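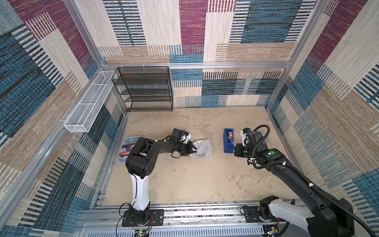 README -- two-arm packing cell, kit list and budget notes

Hello! If you've landed in this folder you're probably either trying to work out what we spent or trying to spend some more, so I've put both in one file. The recordings are in the sessions folder, one subfolder per task, and the spreadsheet with every receipt is next to this file (budget_v2, ignore the older one, it has the postage in twice).

What the data is for

Short packing jobs done by a pair of arms: picking up bubble wrap, handling books, reaching for the tape dispenser. We're using it to decide what to buy for the second cell at Ollport, so the notes in each subfolder lean towards kit. If a gripper struggled I've written down which fingertips were on it.

What I'd budget for

The arms eat most of the money and you already know that. What caught me out was everything else. Aluminium profile for the enclosure, mounting plates, cable clips, wall coverings, shelves, baskets, hooks... it's all cheap until you add it up. Put 20 per cent on top of your first guess and then leave it alone.

Clolance quoted us 14 weeks for the rail and the plates together, so order those first, before you've finished arguing about cameras. Keane were quicker on small parts but charge carriage on every single order -- save them up and send one big list.
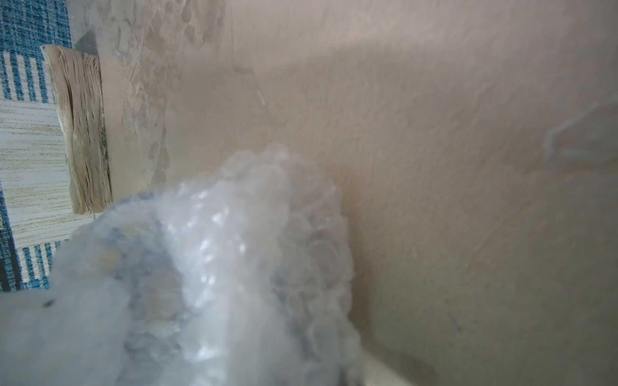
Bubble wrap is the one consumable I'd buy far more of than seems sensible. It's soft, it folds over itself, and you can see straight through it, so it's a proper test for the wrist cameras and worth having before you sign off on any of them. It does go flat with handling though, and a flat piece is a different job. I've allowed 47 pounds a month for wrap, tape and second-hand paperbacks, under "Consumables" in the sheet.

Still to decide

Whether we pay for the Vovby support plan. I'm leaning yes for the first year.
Spare fingertips: one set per arm or two? Angharad Harries wants two, and she's the one who changes them, so I've pencilled in two.
Lighting. Nothing in the budget yet, sorry.

Quotes need to be in by the end of May. If you change a price, please put your initials in the last column, and ask Angharad before moving anything between headings.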